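Lesezeit: 10 Minuten

3.2 Markierungen auf gemeinsam genutzten Flächen

Wer sich einmal länger in einer Gemeinschaftswerkstatt, einer Nähstube oder einer Vereinsküche aufgehalten hat, der kennt die kleinen Verhandlungen, mit denen dort der Platz verteilt wird. Man schiebt eine Schachtel ein Stück zur Seite, man legt den eigenen Schal über die Stuhllehne, man fragt vielleicht auch, ob hier noch jemand sitzt, obwohl man die Antwort längst weiß. In der Literatur zur Aneignung geteilter Räume werden solche Gesten meist unter dem Begriff der Territorialmarkierung behandelt, was uns, offen gesagt, für die freundliche und oft geradezu fürsorgliche Art, in der wir sie beobachten durften, ein wenig streng klingt. Wir sprechen im Folgenden deshalb lieber von Platzabsprachen und meinen damit alle sichtbaren Zeichen, mit denen Nutzerinnen und Nutzer einander mitteilen, wie eine Fläche aufgeteilt werden soll.

Unsere Beobachtungen stammen aus zwei Häusern, dem Nachbarschaftshaus Hudville und den offenen Werkräumen Kesutell. Beide stehen in Wohngegenden mit vielen kleinen Wohnungen, und in beiden ist der große Arbeitstisch das Möbel, um das sich (beinahe im Wortsinn) alles dreht. In Hudville wird daran vormittags gebastelt und nachmittags geflickt, in Kesutell wechseln sich Buchbinderei, Modellbau und eine sehr beliebte Lampensprechstunde ab. Insgesamt liegen uns 966 Einträge aus den Nutzungsbüchern der beiden Häuser vor, dazu die Feldnotizen, die wir von April an geführt haben.

Drei Formen der Absprache kehren in diesem Material immer wieder. Am häufigsten ist die Absprache durch Gegenstände, bei der ein Werkzeugkasten oder ein Stapel Stoff den Platz hält, während sein Besitzer Kaffee holt. Sie ist schnell getroffen und ebenso schnell wieder aufgehoben, und gerade darin liegt wohl ihr Charme. Daneben steht die schriftliche Absprache, also der Zettel, das Schild, der mit sechs Ausrufezeichen versehene Hinweis am Regal. Sie wirkt verbindlicher, wird aber nach unserem Eindruck auch deutlich häufiger übersehen oder, wie es in einem Eintrag aus Kesutell so schön heißt, »mit den Augen überhüpft«.

Die dritte Form, der wir uns hier etwas ausführlicher widmen möchten, ist die geklebte Linie. Sie ist weniger flüchtig als der Werkzeugkasten und weniger belehrend als der Zettel, und sie lässt sich von jeder Person anbringen, die eine Rolle Klebeband zur Hand hat. Genau gemessen wird dabei selten. Für die Verständigung kommt es darauf nach unseren Gesprächen auch kaum an: Eine schräge Linie teilt eine Fläche ebenso wirksam wie eine gerade, und manche der Befragten empfanden das Schiefe sogar als einladender, weil man sich traue, daran noch etwas zu ändern. Abbildung 2 zeigt eine solche einfache Teilung mit zwei sich kreuzenden Streifen.

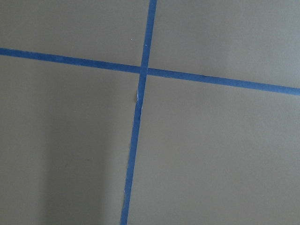

Abb. 2: Blaues Malerkrepp auf graubeiger Fläche; die beiden Streifen kreuzen sich etwas neben der Mitte.

3.3 Haltbarkeit und Vergessen

Eine Linie, die einmal klebt, bleibt oft länger, als ihr Anlass dauert. In Hudville fanden wir im Nutzungsbuch den Hinweis auf eine Abgrenzung, die für einen einzigen Nachmittag gedacht war und an die sich doch den ganzen Sommer über alle hielten, auch diejenigen, die ihren Zweck gar nicht mehr kannten. Auf Nachfrage hörten wir liebevolle und recht unterschiedliche Erklärungen: Links werde geleimt, rechts nicht; oder links sei für die Kinder; oder das sei eben immer schon so gewesen. Erst am 4. August vermerkt das Buch in knappen Worten, die Linie sei abgezogen worden, und gleich darunter fragt eine andere Handschrift, wo man denn nun leimen dürfe.

Solche Stellen haben uns beim Lesen viel Freude gemacht, und sie sind auch in der Sache aufschlussreich. Crichton, das dritte Haus, das wir zu Beginn als Vergleich vorgesehen hatten, verzichtet nach eigener Auskunft ganz auf geklebte Zeichen und arbeitet mit festen Platznummern. Die Unterlagen von dort waren für eine eigene Auswertung leider zu lückenhaft, sodass wir sie nur am Rand heranziehen. Immerhin deuten sie an, dass bei festen Nummern seltener nachgefragt und dafür häufiger getauscht wird, was mit den Befunden der Vorstudie in Biltine gut zusammenpasst. Ob sich daraus auf die Zufriedenheit der Beteiligten schließen lässt, prüfen wir anhand der Gesprächsprotokolle im folgenden Abschnitt.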